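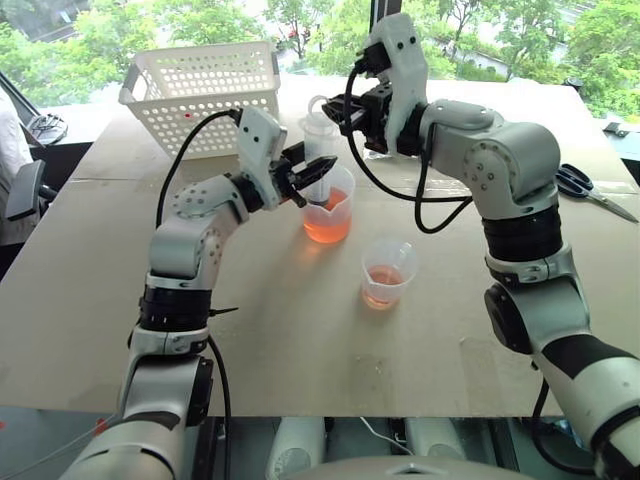
Learning to cook by the cup again

My aunt Modupe Balogun never owned a measuring cup in her life, and for a long time I thought that was the only proper way to run a kitchen. She had a blue enamel mug with a chip in the rim, and everything went by the mug. Two mugs of rice, a mug and a bit of stock, peppers until the blender complained. If you asked her how much a bit was, she would look at you with such pity that you never asked again.

So it has been a strange winter for me, because I have been writing her recipes down. My cousin Ngozi Effiong asked for them back in March, when she moved into her first place with a real stove, and I said of course, give me a weekend. Well. It is now 24th January and I have finished eleven of them, if you count the one for plain boiled yam, and I do!

The trouble is liquid. Solids you can weigh, and I bought a little kitchen scale for that and have grown very fond of it. But my aunt's pepper sauce starts out thin, cooks down, gets thinned again with whatever is in the kettle, and then cooks down some more, and at no point in my childhood did anyone look at a line on the side of anything. The first time I tried to do it with numbers I got to 800 milliliters of water and stopped, because it was obviously soup. The second time I wrote down 2 cups and forgot I had already added one. I ate it anyway, over toast, for three days.

What finally helped was going backward. I made the sauce the way my hands wanted to make it, but I filled a pitcher before I started and wrote down the level, and then measured what was left in the pitcher when I was done. Whatever was missing had gone in the pot. I felt very clever about this until I mentioned it to Colm Madigan next door, and he told me his mother did the same thing with milk for her soda bread fifty years ago. (Colm's mother comes up a lot. I would have liked her.)

I have also had to make some peace with palm oil. The bottle I grew up with doesn't seem to be sold anywhere near me, and the one I buy now pours faster and tastes milder, so the amounts in my notes are for that one. Ngozi, if you're reading this, taste as you go and add another spoonful at the end if it seems shy.

The jollof is still not written down. I have four pages on it and they disagree with each other, mostly on the subject of when the lid goes on. Obinna Okoro, who married into the family and has opinions, says it should be left on the whole time -- my aunt lifted it whenever she felt like it, and sometimes just to wave the steam at us so we'd know dinner was close.

I'm going to try it again on Sunday with the pitcher and a clean notebook page. The moin moin comes after that, and I'm already a little scared of it, so if any of you have steamed it in ramekins and lived to tell about it, please leave me a comment with your timing.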